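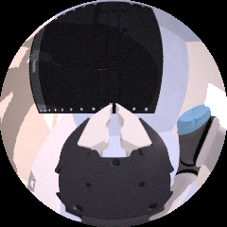
Lidby draft, notes from October

Back on the Lidby novel this morning, coffee first, then chapter 4 again. I'd called it finished (ha!) but reading it aloud I could hear how stiff the dinner argument sounds in my English. The aunt in the original is rude and quick, and mine talks like a bank letter. Cut 2 of her speeches down to half and let her interrupt people – much better already.

Still stuck on the old word for the courtyard where all the families share a stove. "Yard" is too bare and "commons" sounds like a college. Pavitel used "the court" in the earlier translation and I keep thinking of tennis. Leaving it in the original for now and letting the cooking explain it.
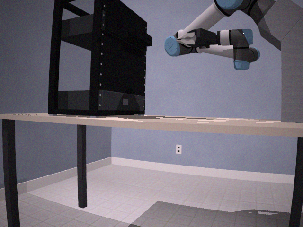 Tabletop and rack, with the arm coming in at upper right.

Checked the Schouten edition against the Stumow reprint this afternoon. They disagree in 4 places, mostly commas, but one whole sentence about the brother's debt is missing from Stumow! I'm going with Schouten, and whoever picks up the later chapters should too.

Word count for the chapter is 1,524 after cuts. Tomorrow: the train scene, and please, somebody remind me to fix the tenses in the letter, I slid into present halfway through and didn't notice until page two.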